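How do you teach a robot to fold?

I'm Jummai Usman, and I help robots learn at a lab called Plulow. Folding sounds easy, doesn't it? But cloth flops, slides and wrinkles, so a robot needs lots and lots of goes to copy. We hold a gripper in each hand and do the folding ourselves!
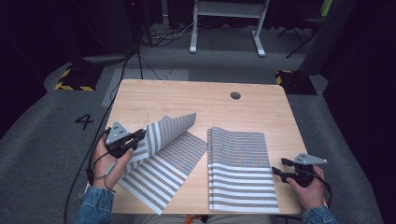 Our robot, Garba, studied 1000 folds like that. Then in January we gave it 1000 tries of its own -- and it got 822 right. Hooray!
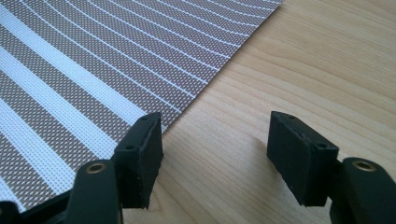 With fewer folds to learn from, it managed only 380. So more practice really did help Garba -- a bit like you and your times tables.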